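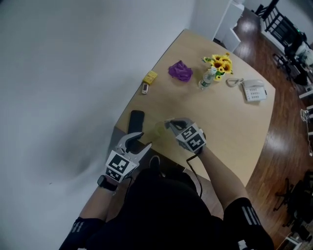

Route timing and stop markers for a walled town tour (Ernard)

Azra Jurić
15 Nov 2021

I am putting together a walking tour of the old walls at Ernard, covering the years between the second siege and the removal of the north gate. Most of the wall is gone above ground, so the group will be following a street line and looking at fragments. I have 17 stops on the draft list. The loop starts and ends at the Graria gate footing.

Two things I can't settle. First, how long to allow per stop when there is little to look at and a lot to explain. Second, whether to run it in date order, which means crossing the market square three times, or in wall order, which is one clean loop but puts the last siege before the first. I would also like small numbered tags on the railings so people can repeat the walk without a guide. The first run is planned for April.

Angus Lennox

Use wall order. I have tried date order on a similar circuit at Brarnar and the group lost track of where they were after the second crossing. Give them the dates on a printed strip, one line per event, and refer to the line number at each stop. People cope with events out of sequence if they have the strip in hand. They don't cope with being walked back over the same square.

On timing, cut the list. With 17 stops and five minutes at each you are talking for 85 minutes before anyone takes a step. Add 36 minutes of walking and the total is just over two hours with no allowance for late arrivals, traffic lights or people asking things. Merge any two stops that are within sight of each other. Treat the gate footing as one stop even if you have two stories for it, and tell the second story when the loop closes.

Measure the walking time with the slowest person you expect, on a market day. The figure from a map app will be too low on cobbles.

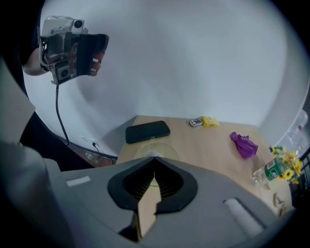
Effie Dunbar

Railing tags need to be settled before the route is final, as you may not get permission for every location. Ask who owns each railing in writing. Use plain rectangular tags with one number and no text, and put the explanation in the leaflet. Contrast matters more than size up close, and a small white label like the one on the gray housing, left of the black mount, is easy enough to pick out at arm's length. It would be no use from across a street. If the visitor has to find the tag from the opposite sidewalk, go larger, or give the house number in the leaflet instead. Fix every tag at the same height. Keep a list with the location of each one and check it before the season starts.

I would print 500 leaflets at most for a first version. You will find errors.

Jenő Vass

We did ours in date order and it was fine, but it only had four stops. Groups over 15 are hard to hear at the back near the road.

This site uses cookies to remember your settings and measure traffic. By continuing to browse you accept our use of cookies. Accept | Manage settings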